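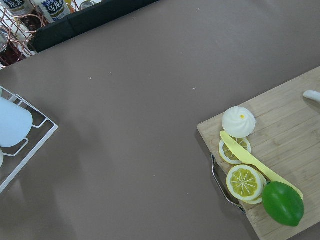

Reading True Crime, Handout 4: The Confession as Evidence

Set text: The Seltthorpe Lodger, chapters 3 to 6. Bring it with you, along with your notes on the Tornport case.

Most of you wrote last time that the lodger "must have done it" as he confessed twice. I'd like you to be slower about this. The book runs to 460 pages and gives the police interviews eight of them. Everything else in the confession chapters is the writer filling in what the man felt, what he looked at, and how long he paused. Ask where any of it comes from. The notes at the back rarely say.

Points to work through

Who wrote the words down? The statement is printed as one smooth speech. The trial papers show it was given in answer to questions, and the questions have been left out. A "yes" to a long question can be made to look like a story told freely.

What did he know that only the killer could know? The writer makes much of the coal cellar. Check the date of the local newspaper report, which mentions the cellar before the second interview.

Why two confessions? They don't agree on the weapon or on the order of the deaths. The writer calls this "the mind of a liar". It may be. It may also be the mind of a tired man guessing.

Compare Tornport, where the jury had no confession at all and the book about it still manages to print the killer's thoughts in italics. I don't trust italics in this genre and I don't think you should.

A word on the blurb. "The full truth at last" has been on the cover of all three books about Seltthorpe, and they name two different men.

Written work: 769 words is too long for this one. Keep to a single page, on one claim from chapter 5, tracing it back as far as you can. If the trail stops, say where. Due the first week of September.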